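Notebook, textile bench, Sestinton
Last updated: Tuesday, 4:40 pm

Shrinkage on the Mavum sateen, second go. Cut 17 squares from the bolt, marked 200 mm both ways with the laundry pen. Half at 40, half at 60, tumble low. Pen bled on the 60s, used thread tacks after that. Should of done that first time.

60s pull in more along the warp. Enough that the deep fitted sheet wont go over a 90 cm mattress with a topper on. Add to the cut length before the Prikville order goes to the cutters. Ask Yuxi how much slack the elastic gives us, she has the old pattern cards.

Sinaga percale: not started. Thread count on the ticket says 1000, don't believe it, get the pick glass out.

Pilling rub on the flannel, stopped early, belt slipping again. Readings before the slip are ok to keep, cross out the rest.

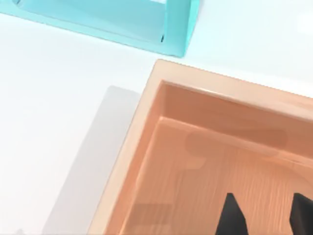

Render: turquoise rim and corner, white tabletop.

To do
- rewash the pen-marked ones, see if it lifts
- pillowcase flap, 2 lengths, Yuxi Han to pick
- new belt!!
- custom cot sheet, measurments still missing, chase

Sestinton textile bench, internal notes. Questions to Yuxi Han. Back to top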